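Section 6. Clearing tables with the arm: what floor staff do now

For Trandley canteen staff. Read before first shift with it. Questions to Syafiqah Ngui.

1. Practise on the Drureo screen room first. Five runs each, signed off.
2. Check the table. Crockery and food can stay where they are. Bags and coats, ask the owner.
3. Pick the item on the list, press Go, wait for the fingers to close.

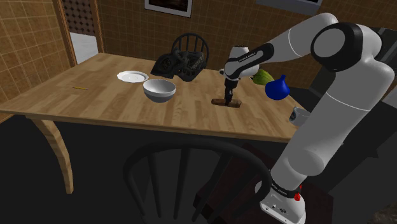
4. Stay on the list screen till the item is marked done. Then the next one. Don't queue more than two.
5. Anything refused goes on the hand list. You clear those yourself, same as before.

Note: nobody's hours are cut by this. Wiping down, refilling and talking to customers are still yours. Carrying isnt, mostly.

Caution: keep hands off the table while the arm is live. Stop first, then reach.

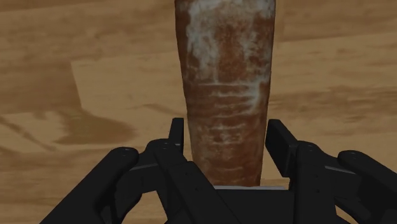 6. Wrist view. Wulan Wibisono wants this checked before every grip, whoever is on. Look at the two inner fingers, one each side of the item. A tall piece like the rusty red-brown one with white patches should stand between them the same way, upright, niether finger well off to one side. If not, cancel and pick again.

7. End of shift: park, log out, write refusals in the book. Old trolley rota is kept untill October, use it if the arm is down.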